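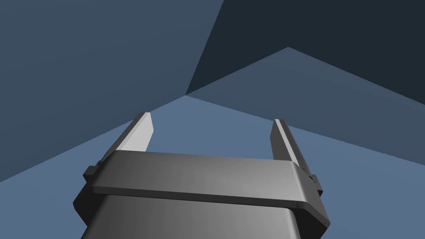
Čestmír Sokol
Member, Trilatness help board
Posted 2018-10-11

Order of the regions in Trilatness, and can I miss something?

Hello to all. I started Trilatness this week and I have played up to the first harbor, where the boatman asks if you want to sail to Dalari or to Ginell. The game says that both ways are open and I can choose freely. I am a player who likes to see everything, so I worry a little. If I go to Ginell first, will the side stories in Dalari still be there when I come back? In the older game by the same studio there was a blacksmith who left town after the second chapter, and I had to start again from the beginning because of him.

My second worry is the level. My party is weak, I think, and I have only 400 coins. I do not want to sail somewhere and find that each enemy beats me in one turn – this happened to me already in the marsh.

I play on the normal setting, with the February update installed. Please no spoilers about the main story, if it is possible.

Nanna Hauksdóttir
Board helper, 3624 posts

Welcome to the board! You can take the regions in any order. The side stories in Dalari open when you step on land there, so they wait for you. The enemies change their level to match your party, but only until level 54, and after this they stay the same. So early in the game you are safe in both places.

With 400 coins I would buy the healing herbs at the harbor and keep the rest for the inn. Do not buy the bronze shield. You get the same one for free from the ferry captain if you talk to him two times.

One thing can be missed, and it is small. The fisherman Mikkelsen stands on the pier only before your first trip. He gives you a map piece if you bring him any fish. The map can be finished without his piece, but then you must buy it later in Ginell and the price is not kind.
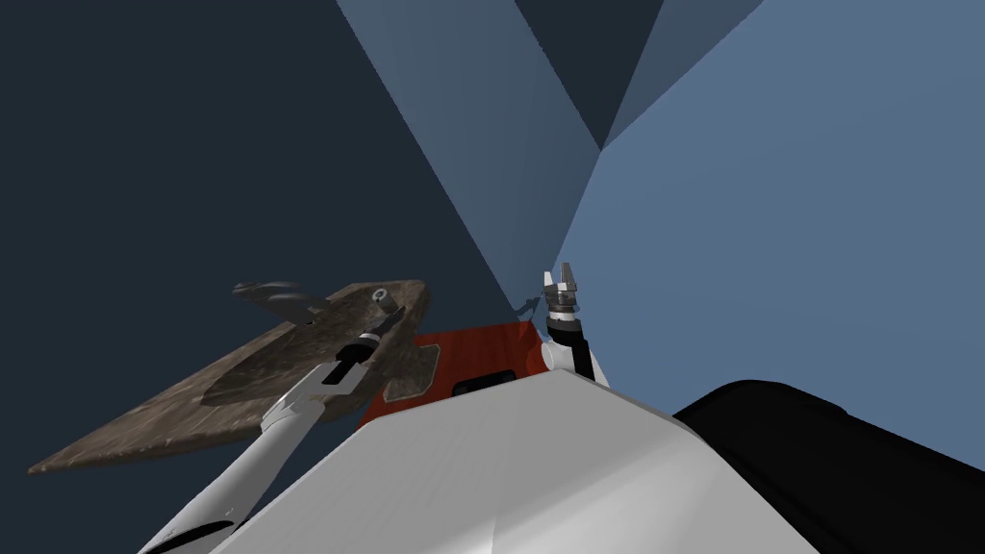
Does the boat trip itself cost anything?

The first trip is free, and after that you pay 57 coins each way until you own your own boat.

I forgot to write that the save point in Ginell is quite far from the dock. Save before you board – I lost an evening like this.

mosscastle
New member

ginell first. better music and you get the double jump there. dalari is boring without it, half of the chests are too high

also I think the fisherman comes back at the end of the game but I am not sure, maybe that was a different guy

Čestmír Sokol

Thank you both. I brought a fish to Mikkelsen and I have the map piece now. I will sail to Ginell because of the double jump, and I will write again if I get lost there.

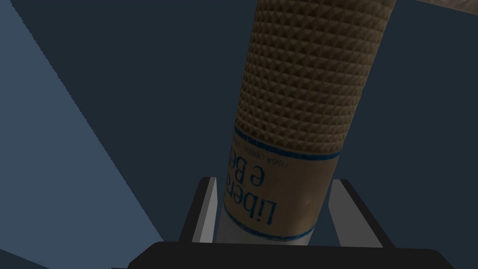

Textured cup in the gripper, seen from below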